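Subject: Re: Rokora open day, anyone going?

On Thursday, Hauke Rothe wrote:
> Did anyone get to the Rokora open day at Allton in the end?
> I'd like to know if the bin picking demo is worth the train
> fare, or if it's the same one they took to Durnen.

Hi Hauke, hi all,

I went! Got there at 3, which was a mistake as the car park was full and I ended up walking from the far side of the Ansari building. It's a new demo, so yes, go if you can. They had one white arm going in front of a big green backdrop, with white bins under it and those square black and white markers stuck on them, and you could stand close enough to read the room a bit and ask things. 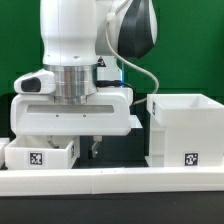 The talk was 15 minutes and then questions for nearly 60, mostly about the markers. Somebody wanted to know what happens if one gets scuffed or covered up, and the chap giving the demo said they just print another — they've got through 214 of them since September, apparently. I asked about the cable, as ours always snags, and he was very nice about it but didn't have much of an answer.

Coffee was decent. They're running it again next month and you do need to book, so drop them a line soon. I've got the handout if anyone wants a scan.

Cheers,
Đức Nghiêm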